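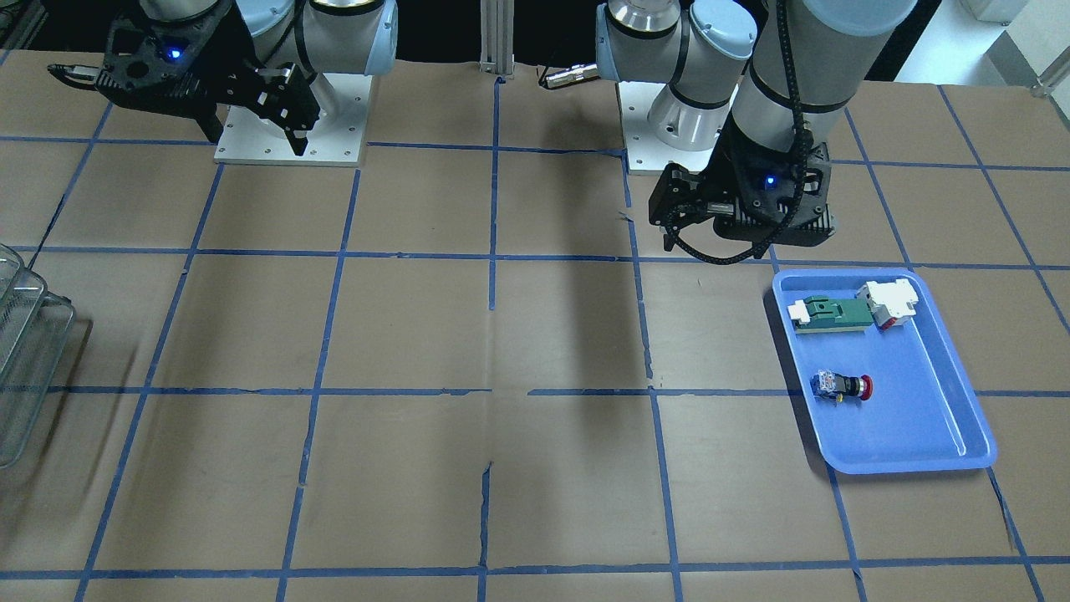

# Ornbridge bench-end paper cutter, 900 mm: review after 11 weeks

I cover my work table with brown kraft paper and have done for years. It takes glue, paint, shellac, coffee and pencil, and when it gets too bad it goes in the recycling or under the mulch. Blue painter's tape goes over the top when I want to mark out a grid, and the two together cost very little compared with a cutting mat in that size.

The annoying part has always been the roll. A full roll of kraft is heavy and won't stand up in a corner without sliding down the wall. Cutting it straight means a long ruler and a knife on the floor, and on the floor it picks up whatever is there. I finally bought a proper holder with a cutting bar. It was $178 with delivery, paid for by me.

## What you get

The Ornbridge is a steel frame that holds one roll across the end of a bench. It has two side brackets, an axle, a pair of plastic cones that centre the roll on the axle, and a sprung cutting bar with a serrated edge. You pull the paper out from under the bar, hold it down, and tear upwards against the edge.

It comes in three widths. I have the 900 mm one. It fits rolls up to 900 mm wide and will take anything narrower, though see below on that.

In the box:

- two side brackets, powder-coated grey
- axle with two cones and grub screws
- cutting bar, already fitted with its springs
- four coach screws and washers for mounting
- four rubber feet, if you'd rather leave it loose
- one hex key
- a folded sheet of instructions, diagrams only

There's no paper included. The listing shows it loaded, so check before you throw out your last roll's tail end.

## Assembly

Half an hour, most of it spent working out which way the cones face. The diagram shows them both ways in two different steps. The narrow end goes inward, into the cardboard core.

The holes in the brackets lined up with the axle and the bar without any persuading. The coach screws are decent quality but too long for a thin top. Mine would have come out the other side, so I swapped them for shorter ones from the tin. If your bench top is under 30 mm, plan on doing the same.

I'd recommend screwing it down. I tried it on the rubber feet for the first few days and the whole unit walked towards me every time I pulled a long sheet. With a nearly full roll the weight holds it better. By the time you're down to half, you need a hand on the frame.

## Loading a roll

This is a two-handed lift and not a fun one at bench height. The axle comes out through the left bracket, so you need clear space on that side equal to the width of the roll. Mine is against a wall on the left. I didn't think about that when I mounted it and had to move it to the other end of the bench and fill four holes. The instructions don't mention clearance at all.

Once the axle is through, tighten the grub screws on the cones and it runs true. Leave them loose and the roll drifts sideways as you pull, and you end up with a sheet that wanders off the edge of the table.

A narrower roll works but needs the cones pushed in a long way, and there's nothing to tell you where the middle is. I've put pencil marks on the axle for the 600 mm rolls I sometimes get.

## Cutting

The main thing is whether it cuts straight, and it does. I use 80 gsm kraft for nearly everything and the edge goes through it cleanly from one side to the other. It took me a few sheets to get the knack. The tear has to start at one corner with a bit of speed. If you pull up evenly across the whole width, the paper creases under the bar and then rips somewhere you didn't want.

How it went with other papers:

| Paper | Result |
|---|---|
| 80 gsm kraft | Clean, straight |
| Butcher's paper | Clean, but slips under the bar unless held |
| Newsprint | Fine if you go slowly, ragged if you rush |
| Heavy builder's paper | Hard work, finished it with a knife |
| Waxed kraft | Slides about, cuts well enough |
| Baking paper (wide catering roll) | Very good |

The builder's paper result doesn't bother me, as the box says light and medium weights. The butcher's paper slipping is more of a nuisance. The springs that hold the bar down aren't adjustable, and they're set for something with a bit of tooth.

The serrated edge leaves a fine zigzag. For covering a table that doesn't matter. For wrapping a present you might fold it under. The teeth are sharp enough to catch a knuckle, and the plastic guard that came clipped over them cracked in the second week. I emailed Ornbridge on a Thursday and had a new guard in the letterbox the following week, no charge, no photos asked for. The replacement looks like the same part and so far it's holding.

## Compared with what I had before

For a long time I used a broom handle on two shelf brackets. It cost almost nothing and it held the roll up off the floor, which was most of the problem. Cutting was still scissors or a knife. If you only change your paper now and then, a broom handle is plenty and I wouldn't talk anyone out of it.

I also had the Hevov under-bench holder for a while. It was cheaper than the Ornbridge and takes up no bench space. The roll hangs under the top and the paper comes up over the edge through a slot. I liked the idea. In use, the slot was tight, the paper picked up sawdust on the way through, and changing a roll meant lying on the concrete with a full roll on my chest. The cutter was a little wheel on a track, and it went blunt and couldn't be replaced on its own. I gave it away.

The Mamo tabletop model is the one most people will see in the shops. It's a timber frame with a flat metal strip, it looks nice, and for narrow gift-wrap and café menu paper I think it would do well. The widest they make is 600 mm, so on my table I'd be laying two sheets side by side with a seam down the middle. Seams are where the glue gets through.

## Paper and tape

The paper itself makes more difference than the holder. I buy a roll that weighs enough to be awkward and expect it to last the better part of a year. Things to look for:

- **Weight.** Under 70 gsm it wrinkles as soon as wet glue touches it. Over 100 it won't lie flat off the roll.
- **Core size.** The Ornbridge cones suit the usual cardboard core. Some recycled rolls come on a much smaller one, and the cones won't go in.
- **Which side faces up.** Most kraft has a smooth side and a slightly rough one. Rough side up holds tape better. Smooth side up wipes better.

Let a fresh sheet sit for an hour before taping it down. It wants to curl back the way it was wound, and if you tape it straight away the corners lift overnight. Rolling the sheet backwards over the edge of the bench takes out most of the curl.

For tape I use the Ostar blue. It comes up off kraft without taking the surface with it if you lift it within a few weeks. Leave it longer, or let the sun on it, and it brings brown fibres up with it. It takes pencil and marker, and it tears by hand. The cheap blue tape from the bargain bin let go at every corner on the first humid day. Masking tape sticks too well and I've stopped using it for this.

If you're marking out a grid, run all the strips one way first, press them down with a plastic scraper, then lay the cross strips. Measure from the same edge of the tape every time. I measured from the left edge on some and the right on others the first time, and every second column was out by a tape's width.

## Wear so far

The powder coat has chipped on the right bracket where I knock it with the vice handle. My fault. The axle has picked up some light scratches from the grub screws. The cutting edge feels the same as it did on day one, and a spare is listed on the Ornbridge site if it goes. I haven't needed to oil anything, though the cones squeak a little with a full roll.

One thing to keep an eye on: the nuts on the cutting bar work loose. I've nipped them up twice. A drop of thread locker would fix it and I'll get to that when I next change the roll.

## Worth it?

At $178 it's dear for what is some bent steel and a toothed strip. I went back and forth over it for months. I use it most days, the sheets come off square, and I've stopped kneeling on the floor with a ruler, so I'm happy with what I paid. I'd want to see an adjustable spring, a better guard and a line in the instructions about leaving space to get the axle out.

**Good:** straight cuts on ordinary kraft, solid frame, spare edge available, quick reply on the broken guard.

**Not so good:** price, guard, screws too long for thin tops, slips with smooth paper, needs a full roll's width of clearance on the left.

Four out of five. If your table is narrower than 600 mm, look at the Mamo first.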